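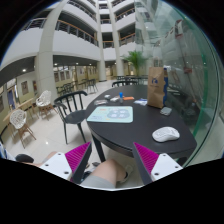
Workshop notebook, Tuesday, late

Sourdough starter trials, continued. Kettle on, radio on, everything smells faintly of nail varnish remover, so at least one of the jars is hungry.

Recap for anyone picking this up cold: we have 3 jars going, all split from the same mother that has lived in the Amercombe fridge since before I joined. Jar one gets strong white, jar two gets wholemeal, jar three gets the Carnard rye that comes in the big paper sacks and gets absolutely everywhere (I found some in my coat pocket on the bus). Same tap water, same shelf, same lids left loose.

Rye is miles ahead again. It had doubled before lunch and by mid afternoon it was pushing at the lid and thinking about the shelf. I've moved it into the tall jar with the elastic band on it. White is sulking. It does rise, but it takes all day over it and then collapses the moment I turn round. Wholemeal is somewhere in the middle and smells the nicest, a bit like cider, which I'm enjoying.

Test loaf this morning was from the rye jar. 800 g flour, 54 per cent water to start with because I misread my own handwriting, and the dough was like modelling clay. Added more water by hand until it felt right and didn't weigh it. Yes, I know. The loaf came out decent all the same! Good crust, slightly tight in the middle, lovely with butter. I've left half in the bread bin for whoever wants it, please don't put it in the fridge.

Oven notes: the Coda runs hot at the back left corner and I'm now sure of it. I turned the tin halfway through and the colour evened up. Could somebody who understands the thermostat have a look before we do the December batch, as I don't fancy turning every tin by hand with 2000 g of dough going through at a time.
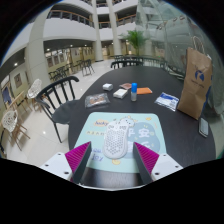
Crumb structure is the bit I want to get better at writing down. "Open" and "tight" mean different things to different people, and my notes from last month are full of "quite holey", which is no use at all. What I'm after with the wholemeal is small holes, evenly spread, right across the slice, a bit like the honeycomb shell on that white mouse, only less tidy. What I keep getting is two enormous caverns under the top crust and brick below them. I think I'm shaping too loosely and baking too early. Going to try a longer second rise in the cool cupboard and be firmer with the shaping, then slice it cold and draw round a piece on paper so there's something to compare with.

Also tried the Chowdary banneton with rice flour in place of white flour for dusting. Much better release, hardly any stuck in the grooves. Brush it out dry, don't wash it.

To do:
Feed all jars first thing, white twice.
Order more rye, we're down to the last sack.
Find the good bread knife (it was in the drawer under the scales, it isn't now).
Label the lids. I mixed up one and two for a worrying few minutes today and only the smell saved me.

Wholemeal dough is in the cool cupboard under the blue tea towel. I'll bake it when I get in.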